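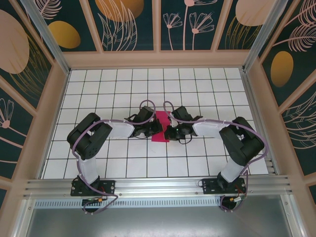
Folding a napkin is harder than building the machine that folds it, Masaru Tanabe tells every new member in the first week, and the new members never believe him. By December they do.

The two-arm club at Wolde Technical College meets after classes in a long room above the bike workshop, and on a good evening it's the liveliest place on campus. The talk is of grip force and cable slack and whose turn it is on the controls. When I visited, the job was a small magenta cloth on a white tiled floor, with a gripper reaching in from each side, and I have rarely seen people care so much about a scrap of fabric.

They have reason to care! The club is getting ready for the Farkness Cup, a student contest in Maritport where teams set their arms to work on household chores and get scored on neatness. There are 46 teams entered this year. Each gets 40 minutes on the floor and a sealed bag of objects, and the cloth round has wrecked more good teams than any other.

Cloth is such a wonderful problem for a beginner. A block stays the shape it was when you let go of it, but fabric slumps, bunches up and slides off in whatever direction it likes. Two arms ought to make it easier, and they do, once they've learned to stay out of each other's way. The students practice that part by running both arms slowly toward the middle, again and again, until the grippers can work close together without a bump.

Then there are the hard things, the ones that keep their shape. The club's practice box has a small magenta cone in it, and plenty of members swear it's worse than the cloth - there's one good way to hold it and a dozen bad ones.

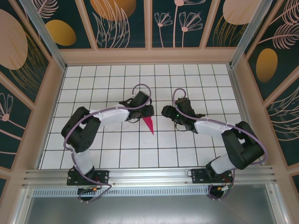

Try it with your own fingers first, one of the second-years suggested, with your eyes half shut and only two of them allowed. I did, using the cap of a pen, and dropped it twice. It was a very good lesson.

Money is tight, as it is for any student club. A grant of $2,000 from the Flellau Fund covers this year's parts and the trip to Maritport, and the members fix what they can themselves. Last year they finished fifth from the bottom. This year they're aiming for the top half, and five of the members have already asked to stay on through the break to get more practice in.

I went in planning to stay for an hour. I left when they locked up, still arguing with Tanabe over the best corner to pick up first - he says the near left, and I'm holding out for the far right.

Filed under: Campus Life, Makers & Machines
Published 01/05/2020
18 comments | 73 shares
Contact the newsroom | Back to top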